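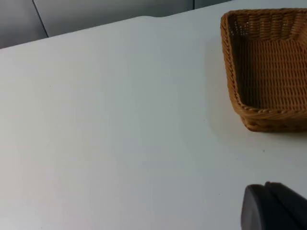 Speaker notes: Baskets on open work surfaces
Zuzana Machala
Session 4, storage and fittings track
Jul 18, 2022
Running time 35 minutes, questions included

Opening

Title slide stays up while people sit down. Start on time.

Scope first. The talk covers open baskets kept on tables and counters in shared rooms. Drawers, wall units and anything with a lid are out of scope. Lidded boxes were handled in January and the notes from that session are still available from the Hanton office.

State the position early: a basket on a table is a piece of storage with a footprint, and it should be specified the same way a shelf is. Most rooms get one after the fact, when small items have already started to collect.

Part one. The surface

White matte tops are the usual choice in the rooms we fit. They show dark specks at once. Some clients complain about this. My view is that a speck that can be seen gets wiped up, and a patterned top hides it until the next deep clean.

Glare. A matte finish still reads unevenly under ordinary room light, brighter in one area and cooler gray in another. Check color samples flat, at table height, in the room where they will be used. Do not approve a white against a wall.

Gray panels behind a white top give the eye a clear table edge. At Lerkstead we had white on white and people set things down too near the back. Pause here, someone usually has a similar case.

Part two. The basket

Woven synthetic rattan against natural willow. Go through the differences in this order.

Cleaning: synthetic weave can be rinsed and brushed. Willow takes a damp cloth and needs time to dry. Dust settles in the ridges of both. A soft brush run along the weave does more than a cloth.

Snagging: a tight weave holds up better with cables, knitwear and anything with a hook or a loose thread. Run a finger around the inside before buying. Cut strand ends are most often found at the base corners.

Shape: rectangular for tables. Round baskets waste the corner and roll items toward the middle. Tan and honey tones are easy to find again against white, and this matters more than matching the furniture.

Depth: shallow to medium. If a hand has to dig, the bottom layer is dead stock. The Pindham trial used baskets 21 cm deep and the lower half was never sorted. We changed to a shallower one and kept the same footprint.

Handles: optional on a table. Side handles widen the footprint. Cutout handles let small items through.

Pass the two sample baskets around now. Get them back before part three.

Part three. Placement

Put the basket toward the back of the table and to one side. The middle of the table is working area and stays free. Right or left depends on where people enter the room, so stand in the doorway and look before deciding.

Keep the basket clear of cabinet doors. Open every door fully with the basket in place. At Fogh we skipped that step and moved 32 baskets the following week.

Leave a hand's width to the table edge. An overhanging basket gets knocked by sleeves and bags.

One basket per table. A second one is a sign that the contents need a drawer.

Part four. Keeping it working

Empty it completely once a month. Turn it over, tap it out, brush the weave, wipe the surface under it, put back what belongs there. Grit under a woven base will scratch a matte top, and matte scratches do not polish out. Felt pads are an option on hard bases. On a soft woven base they fall off.

Label the table position if the basket keeps drifting. A small mark under the base is enough.

Skip the section on liners if time is short. If there is time: plain cotton, removable, machine washable, no elastic.

Questions

Likely ones: load limits (ask the supplier, do not guess from the weave), fire rating for public rooms (same), whether trays do the same job (for flat items, yes).

Handout has the spec sheet on the front and the monthly routine on the back. Leave the spare copies by the door.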